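Ralton support desk – ticket thread
Subject: PC teardown cell, memory module removal stalls on opened towers
Product: Ralton bench arm, two-finger gripper
Site: Nosterside refurbishing line
Status: Open, workaround in place
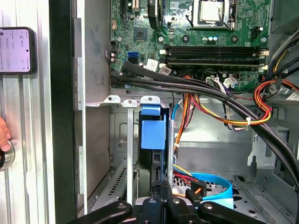
1. Reported problem

The cell is meant to strip used desktop towers: memory out, drive out, cables unplugged, board left in the case. Opening the side panel is still done by hand. The arm finds the memory slots on most boards but stalls before it commits to a grip. The job timer then runs out and the tower goes back to the manual bench.

Over 200 attempts on mixed towers, the memory step finished without help 100 times. Site asks whether this is a setup fault or whether the job is beyond the machine for now.

2. Environment

Gripper: stock two-finger, standard tips
Camera: wrist mount, factory position
Planner: Charpentier task package, default profile
Towers: mixed makes, no sorting before the cell

3. First reply from support

Please confirm the following before we look at the planner.

– Finger tips tight, no play at the screws.
– Wrist camera calibrated after the last tip change.
– Tower clamped against the stop. A case that shifts during the latch press will fail the position check.
– Empty boards routed around the memory step. A board with all slots empty should be logged as "nothing to remove". On the default profile it is logged as a stall.

4. Site response

Tips and clamp are fine. Calibration was redone on Saturday and made no difference. The last point explains part of it: 20 of the failed attempts were boards with no modules in the slots. Those are now counted separately.

The remaining stalls fall into two groups.

Group A, cables. The planner treats a cable bundle as a solid obstacle. On a tower where the black cables run diagonally across the case and the orange, yellow and red supply wires hang below the memory slots, it finds very little free space and gives up. A technician pushes the wires aside with the back of one hand and carries on.

Group B, latches. The end clips are small and need a press in one direction while the board stays supported. The standard tips are wide for this and sometimes touch the next slot.

5. Tests run

Test 1. Obstacle margin cut to the minimum. Fewer stalls, but the fingers snagged a thin wire on two towers. Reverted.

Test 2. Cables moved by hand before the arm starts. Memory step finished on 10 out of 10 towers. Operator time per tower was close to that of a full manual removal, so there is no gain at the line level.

Test 3. Fimex narrow tips fitted. Latch presses improved. Grip on drive brackets got worse, and the drive step now needs a tip change.

Test 4. Drive removal only, standard tips, cables already unplugged. Reliable where the bracket has a clear tab and nothing crosses it.

6. Assessment

No hardware fault found. Rigid parts with a known shape are within reach of this cell. Loose wiring is the limit. Moving a bundle out of the way, holding it there and working behind it needs either a second arm or a planner that accepts contact with soft objects. The current Charpentier package does neither.

7. Workaround

Manual bench opens the case, unplugs and ties back all cables. The cell takes drives only, standard tips. Memory stays manual until the planner changes.

8. Open items

– Log code for empty slots, to be added to the default profile.
– Soft obstacle mode, requested from Charpentier. No release month given.
– Site to report whether the Fimex tips mark the latch clips after repeated use.

Ticket stays open until the first item is closed. Next check in December.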